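Cubos de madera, una caja y el orden del cuarto

30 Sep 2019

El cuarto pequeño llevaba desde junio sin que se pudiera abrir la puerta del todo. Había cajas detrás, una lámpara sin pantalla y la bolsa con los cubos de madera, que es lo que me ha tenido ocupado estas últimas semanas. Quería usarlo para trabajar y para guardar los juegos, y para eso primero había que vaciarlo.

Los cubos son de un juego de construcción que compré de segunda mano. Van taladrados, con agujeros redondos en las caras, y se unen con unos palitos que entran a presión. Con eso se hacen torres, puentes, estructuras bastante feas y alguna que otra silla de muñeca. La madera es clara y se le nota la veta, y no lleva pintura ni barniz de color. Me gustan así. El juego anterior que tuvimos en casa, uno de la marca Harkeck, venía pintado de rojo y verde y a los dos años soltaba escamas por todas partes.

Empecé por separar lo que servía. Volqué la bolsa entera en el suelo, sobre una sábana vieja, y fui haciendo montones: cubos sanos, cubos con golpes, palitos largos, palitos cortos. Salieron además 27 piezas que no eran de este juego, entre ellas varias ruedas y un trozo de persiana. Las ruedas las he guardado por si acaso. El trozo de persiana fue a la basura.

Algunos cubos tenían las aristas ásperas. Les pasé lija fina, primero en las caras y luego en los bordes, siempre siguiendo la veta. Los agujeros son más pesados. Lo que mejor me ha funcionado es enrollar un trozo de lija en un lápiz y darle vueltas por dentro, sin apretar. Si aprietas, el agujero se agranda y el palito baila — me pasó con los primeros y ya no tienen arreglo. Los he dejado para hacer de base, donde no hace falta que sujeten nada.

Después, un trapo apenas húmedo y a secar toda la noche junto a la ventana. No los metáis en agua. Lo hice una vez con otro juego y la madera se hinchó, y hubo que esperar 8 días para que los palitos volvieran a entrar.

Para guardarlos pensé en una caja con tapa. Pedí una en Orlandini, la tienda de cajas y baldas que hay bajando hacia la estación, y llegó con la tapa de otra medida. La cambiaron sin problema, pero el envío lo hizo Plakurier y eso fue otra semana. Mientras tanto los cubos estuvieron en una olla grande, que tampoco iba mal. La caja definitiva tiene una división en medio: cubos a un lado, palitos al otro. La he puesto en la balda de abajo para poder sacarla arrastrando, porque llena pesa bastante.

En las baldas de arriba van los juegos de mesa, de pie, como libros. Hay un rompecabezas de 2,000 piezas que nunca hemos terminado y que ocupa él solo lo que ocupan dos juegos normales. Estuve a punto de darlo. Al final se queda, tumbado encima de los demás.

La mesa es la que ya teníamos, con el tablero vuelto del revés porque por la otra cara estaba quemado. Le puse una lámpara de pinza Dundeo que alumbra bien, aunque la pinza resbala si el canto no es recto. Un pedacito de goma debajo y listo.
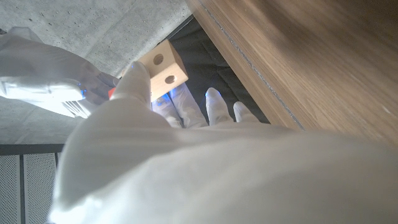
Me falta decidir qué hago con los palitos. Quedan menos de los que harían falta para usar todos los cubos a la vez, y los que venden sueltos son un poco más gruesos. Voy a probar a cortar varilla redonda en trozos iguales y redondear las puntas con la misma lija. Si entran bien en los agujeros, pondré aquí la medida de la varilla.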